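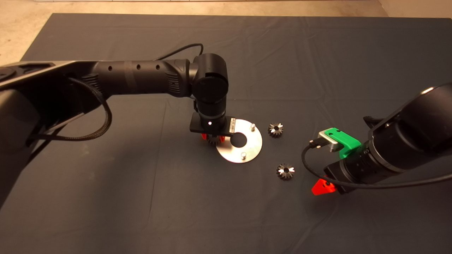

I started this folder because the people on our assembly floor kept asking me what the arms were going to do to their jobs, and I had nothing better to offer than a shrug and some graphs. So it's half data card, half diary, sorry! The task is the small gear plate we build at Jimotton: bevel gears go onto a round plate with a big hole in the middle, and the two upright pins tell you where. The left arm has one gear in its red-orange fingers just over the plate, with a couple more lying on the dark cloth to the right, and that bit of hovering is where most of my working life goes these days.

What's in here

1000 recorded runs, all from the Drukis bench. 86 of them are marked "handover", meaning a person stepped in and finished the plate by hand. Please don't throw those away when you train on this, they're the ones I'd keep if the disk caught fire. There's a notes file as well, typed up from the clipboard by the bench, spelling mistakes and all.

What changed for us

Before the arms came in, a gear plate shift meant sitting hunched over tiny parts until tea break and then doing it again. Now the same people set out parts, watch the runs and decide when to take over. Wrists are happier. Some of the chat has gone though, as you can't natter over a bench you're meant to be watching, and a few of us (me included) miss the fiddly work more than we expected to. Pay stayed the same grade, which was a sore point in February and still is.

The Ulloa site does it differently and leaves the first plate of each shift to a person. I'd like us to copy that.

Known problems

Runs before 53 use the old file naming, so the loader skips them unless you pass the legacy flag.
Shiny gear teeth confuse the Mireck tracker under the bright lamps. The dark cloth helps a bit.
Handover times are typed in by hand, so treat them as rough.

Using it

Fine for anyone at Jimotton or Ulloa. Outside that, ask me first. The clipboard notes were written by people who were told they'd stay in-house, so leave that file out of anything you share.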